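Planificación de equipamiento para robótica móvil con dos brazos
Apuntes de la unidad 3
Docentes: Makis Deligiannis y Styliani Tsoukalas

1. De qué trata esta unidad

En las unidades anteriores hemos estudiado la cinemática del brazo y la planificación de trayectorias. Ahora pasamos a una cuestión menos agradable para muchos alumnos: cómo se decide qué comprar, en qué orden y con qué dinero. El caso que usamos es el laboratorio Puna, que debe equiparse para tareas domésticas de manipulación (abrir cajones, recoger objetos pequeños, dejarlos sobre una superficie).

El error más común en los trabajos del curso pasado fue empezar por el catálogo. El alumno elige un robot y después busca tareas que el robot puede hacer. Pedimos el camino contrario. Primero se escribe la lista de tareas, después se prueba cada una en simulación, y con este resultado se redacta la especificación de compra.

2. La simulación como etapa del presupuesto

Una habitación simulada cuesta horas de trabajo y poco más. Permite comprobar el alcance de los brazos, la altura de las superficies y el espacio libre alrededor de la base antes de firmar un pedido. En la simulación del caso Puna hay un estante bajo contra la pared de ladrillo y un mueble largo con tiradores, y las dos alturas obligan a plantear preguntas distintas sobre el alcance.
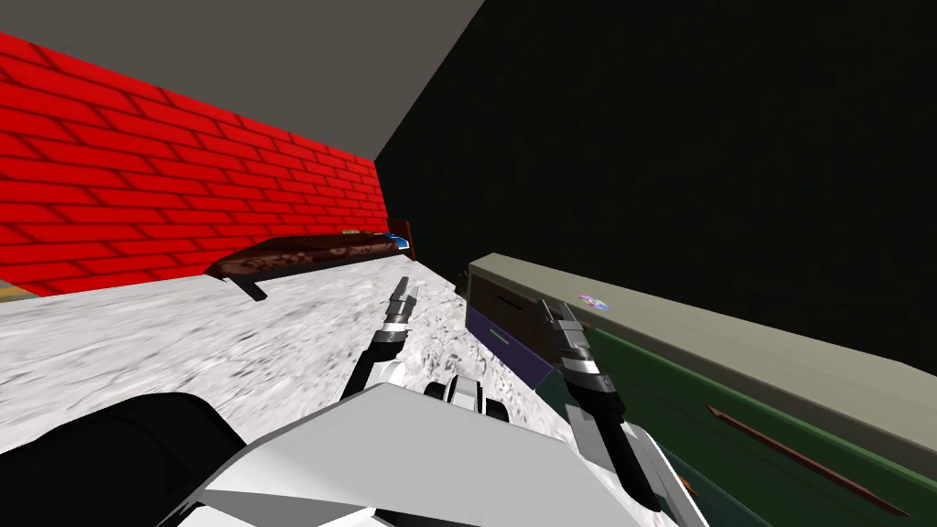
Figura 1. Robot de dos brazos en la habitación simulada, visto desde su propia cabeza. Las dos pinzas están abiertas y vacías.

Conviene anotar para cada tarea tres datos: la altura de trabajo, la apertura necesaria de la pinza y si la base tiene que moverse durante la operación. El último dato se olvida con frecuencia, y es el que más cambia el precio. Una base fija con dos brazos y una base móvil con dos brazos pertenecen a partidas diferentes, con plazos de entrega diferentes.

3. Las cámaras

La cámara de la cabeza da una vista general, pero los propios brazos tapan una parte del espacio de trabajo. Por este motivo se suele pedir también una cámara cerca de cada pinza. En la hoja de cálculo figuran como línea separada, junto con sus cables, sus soportes y la calibración — esta última casi siempre falta en la primera versión.

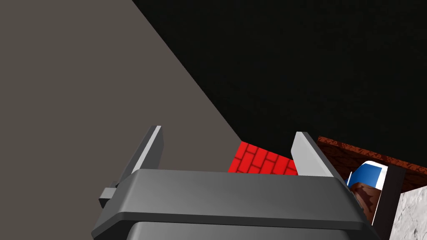
Cuando se comparan ofertas, hay que preguntar si el soporte de la cámara está incluido y si el fabricante entrega el modelo geométrico de la pinza. Sin este modelo, el grupo tiene que medir y dibujar las piezas, y las horas de esta labor se cargan al proyecto aunque no aparezcan en ninguna factura.

4. Las ofertas del caso

Trabajamos con 2 proveedores. Lurico ofrece el conjunto completo, con instalación y formación. Tirnano vende la base y los brazos por separado y deja la integración al comprador. La diferencia entre las dos ofertas, una vez sumados los recambios de los dedos, es de 3.603 euros a favor de Tirnano. En clase discutiremos si esta cantidad compensa las horas de integración. El plazo de entrega es de 60 días en los dos casos y empieza a contar con la confirmación del pedido.

Recuerden que el transporte hasta el edificio Palacios se paga aparte. El ascensor de carga tiene que reservarse, y la reserva se hace a nombre del responsable de la compra.

5. Trabajo para entregar

Cada grupo prepara una hoja de presupuesto con las partidas siguientes:

Base y brazos
Pinzas y dedos de recambio
Cámaras, soportes y calibración
Ordenador y licencias
Mobiliario de prueba
Transporte e instalación
Mantenimiento del primer año

A la hoja se añade un texto de dos páginas que justifica el orden de las compras. Si un grupo decide retrasar una partida, debe indicar qué tareas quedan sin cubrir hasta entonces. La entrega es en abril, antes de las 18:00 del día acordado con cada grupo. Las dudas sobre los precios se envían a Styliani Tsoukalas; las dudas sobre la simulación, a Makis Deligiannis.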